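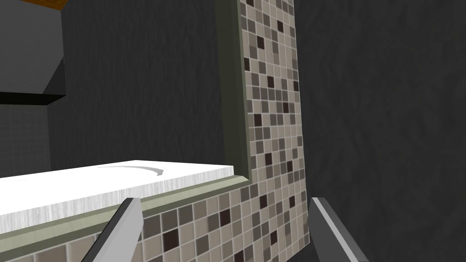
5 min read

Search Search for: Type and press enter

Rarkeo: second progress report to the Stundmont Film Fund

May 25, 2024

Hello all,

First of all, thank you for letting me move this report back. I'd promised it for the end of the shoot, and then the end of the shoot moved (more on that further down), and then I slept for most of a week. I'm awake now and the hard drives are safe, so let's get going.

The short version is that we've finished filming. Every scene in the script you funded is shot apart from one, and I'll own up to that one in a minute. We did 12 days in Draltska with the full cast and crew, came home with 337 slates, and the edit has begun. We're inside the budget so long as you agree to the small change I'm asking for at the end.

The shoot

Draltska was a lovely place to make a film and a terrible place to park one. The harbour road is single track, and the fish lorries use it from four in the morning, so our equipment van had to be in before them and stay in until they'd gone. That meant very early starts for the camera team, who were saints about it, and a lot of porridge. If I were doing the schedule again I'd put the harbour scenes together in one block. I'd spread them out so the actors playing the two sisters could work up to the big quarrel in story order, and I still think that was right for the acting, but it cost us time every single morning.

The weather did what it liked. We lost one whole afternoon to wind (you could hear nothing on the sound but flapping) and used it to rehearse the kitchen scene in the village hall, which did the scene no end of good! The version in the script has the younger sister shouting. In rehearsal she tried it almost in a whisper, and the whole room went quiet, so that's how we shot it. I've sent you the new pages separately so that you have the script as filmed.

And now the missing scene. It's scene 41, the night swim. We had it down for the last evening and the safety diver looked at the swell and said no. I didn't argue. I've been on a set where somebody did argue, years ago, and I've no wish to be on another. We stayed on one extra evening hoping for calmer water, which is why we wrapped late, and it was worse. So we filmed her walking down to the water with the towel round her neck, and her coming back up the slipway with wet hair, and for now the swim happens in between. The editor thinks we may not miss it. I'm less sure and I'd like to see a full cut before I decide.

Looking after the cast

You asked in your last letter how we were getting on with this, and I was glad you did, as it's a hard film for the actors. Both leads spend most of it grieving or being horrible to each other, quite often in the same breath.

We kept to the plan in the application, more or less. There was a quiet room at the hall with a kettle and a door that shut. After the heaviest scenes we stopped for half an hour whatever the clock said, and the assistant director guarded that half hour like a dog with a bone. I'd budgeted for a drama therapist to be with us for the whole shoot and she could only manage the first week, so the second week was done by phone in the evenings. One of the leads used the calls a good deal and the other didn't fancy them at all, preferring to go for a run.
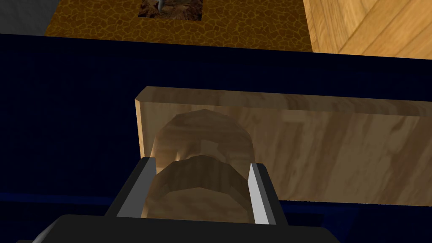 What I'd change is the days after. We had everything set up for the shoot itself and nothing much for the week when everyone goes home, and that turned out to be when the low mood arrived, for me as well as for them. I've since rung both leads a few times and we've put two more calls with the therapist into the plan, one in the edit and one before the first screening. It isn't a large cost and I've covered it from the money we didn't spend on the boat. I'd suggest other productions you support think about it too.

The edit

We've got a rough assembly of the first half. It's far too long, as they always are, and there's a stretch in the middle where people keep arriving at doors. I seem to have written a great many doors. The quarrel works, though. I watched it with the sound off to see whether the faces carried it, and they do.

Sound is my main worry. The wind got into more takes than we knew at the time, and the exterior scenes on the breakwater will want some lines recorded again. I've sent the worst of it to Arrieta, who are doing our sound mix, and they've been through the first batch. They can clean most of it. What they can't clean, we'll re-record with the actors, and both have kept time free. Music hasn't started. The composer wants to see a locked picture first and I think she's wise.

Money

The full sheet is attached as usual, so I'll only pick out what has moved.

Travel came in over, mostly from the extra night in Draltska and from the fact that the ferry company charges by van length and our van was longer than I'd told them. Catering came in under. Boat hire came in well under, as the boat went out once and came straight back. Costume went over by £178, which was a second wool coat bought in a hurry after the first one had an argument with a winch. Everything else is where we said it would be, and the contingency is untouched apart from the extra night.

My one request is this. Could we move what's left in the boat line, after the therapist's calls, across to sound? It wouldn't change the total. I'd want your yes in writing before I book the re-recording.

What happens next

The aim is a full assembly by the middle of the summer, then a cut I'm not embarrassed by, which I'd like to show you in person if any of you can bear a hard chair and a borrowed projector. After that we lock the picture, and music and sound go on side by side. Festival forms start coming due in the autumn. I have a list, it's too ambitious, and I'd be grateful for somebody sensible to cross things off it.

The village has asked for a screening too, and I've said yes without knowing how we'll do it. The hall has no blackout curtains and in summer it hardly gets dark, so it'll probably wait for winter. I promised it wouldn't be online before they'd seen it, and I'd like that to go in our agreement if you don't mind.

On scene 41, if we do need it, we could go back for a single evening with four people and one camera. I've asked the actress not to cut her hair. I'll let you know either way once the assembly's done, with a price, and we can talk about it then.

Do ring if anything here is unclear. Mornings are best, as the editing room has no signal and I'm in it from noon.

With thanks and warm wishes,

Baldur Þrastardóttir
Writer and director, Rarkeo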